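Ticket 57: Clostwood peg and gear board, pegs tight in plates
Opened by: Sebastião Damasceno, Guimarães
Status: closed

Problem
Blue pegs go partway into the small white plate and stop. The same pegs go into the square plate with no trouble. Replacement set ordered from Nidow in November behaves the same way.

Log
9:14 Swapped pegs between the two holes. Both stick at the same depth, so the fault follows the plate.

9:40 Took the plate off the board and looked at it from underneath. There is a raised lip at the bottom of each hole, left over from printing. Cleaned one hole with a hand reamer, 2 turns. Peg seats fully.

10:05 Did the other hole the same way. Went too far and the peg now leans. Put the plate aside and started on the spare. Stopped after each half turn to try the peg.

10:50 Spare plate done, both pegs upright and easy to pull. Screwed it back on the board. The plate rocked until I loosened all 4 screws and tightened them again in a cross pattern.

11:20 Gear checked as well. It turns freely on its post. No change made.

Fix
Ream by hand from the underside. Don't use a drill. Don't sand the pegs, they have to fit the other plates too.

Comments

Jakside_bench: Same lip on ours. A craft knife worked but it took a long time.

tmr: Does the mat need to be under the board for this? Mine slides.

S. Damasceno: Any rubbery mat will do. I leave it down all the time.
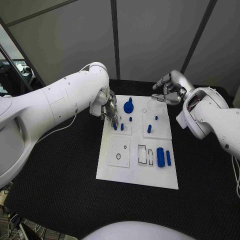 Board on the black mat, gear at upper left, small plate with two pegs below it.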